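Sorting and Nesting Your Plastic Party Bowls

I love getting the bright plastic bowls out for a backyard lunch, and I love it even more when they all go back in one cupboard afterwards!
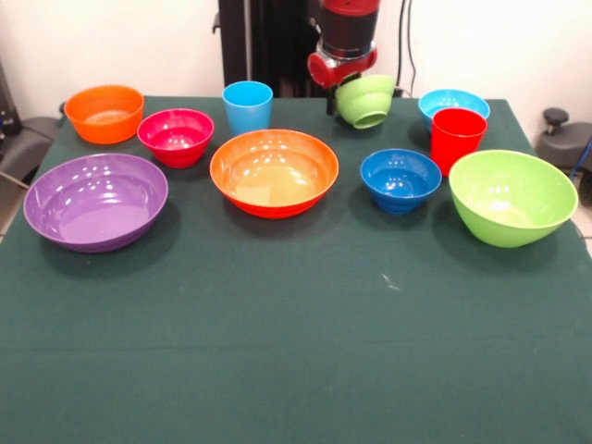

Start with a cloth on the table. Mine is a dark green one, and the colours really sing against it - you'll spot straight away if a bowl has gone missing. Everything should be clean and dry before you begin, or the bowls will stick together in the stack.

What you'll need

A table, a cloth, a dry tea towel and a shelf at least 10 inches deep.

Step 1. Spread the lot out so no two pieces are stacked. Cups count too.

Step 2. Put the widest bowls in the middle of the table. These are your bases.

Step 3. Find the smaller, deeper bowls and try each one inside a base. If it wobbles, swap it. Don't force anything with a ridged side, as ridges love to grab (I once spent a whole ad break prying two apart).

Step 4. Keep each stack to 6 bowls at most. Any taller and it leans.

Step 5. Cups go in their own stack, beside the bowls. A twist of tea towel between them makes them much easier to separate.

I do mine in December before the family arrives, and again once they've gone home. It's such a cheerful little job, and the cupboard looks fantastic with the lime green on top!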